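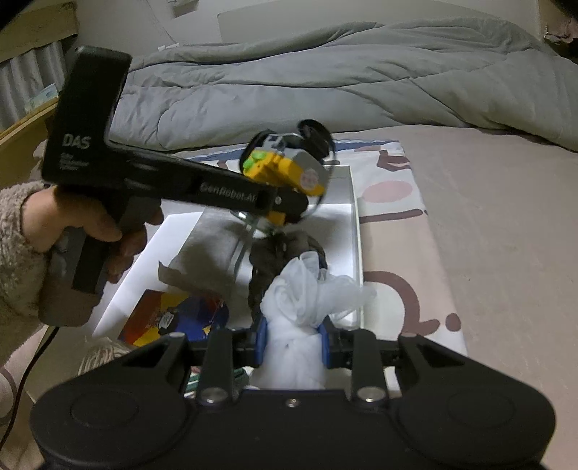 Can a Menu Trick You?

Say a new burger place called Pop opens in Presham. The sign says "World's Best Fries." Who checked? Did somebody taste the fries in every country? Of course not. Anyone can paint that on a sign.

Menus play with numbers too. Pop sells a small drink in a cup that holds 300 milliliters. The large costs a lot more, and the cup looks much taller. But tall cups can be skinny. Ask how much each one holds before you pay.

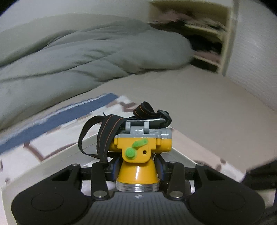

Then there are the fancy words. "Farm fresh" sounds nice - but nearly all food starts on a farm, and the menu doesn't say how long ago it left. "Homemade" is odd as well. Does the cook live there?

What about stars? Pop has 289 reviews online. That's a big pile, but some could come from the owner's cousins. Read a few. "The soup was cold and they fixed it" tells you more than "Wow!!!"

You can still order the fries. Taste one first, then decide if the sign is right.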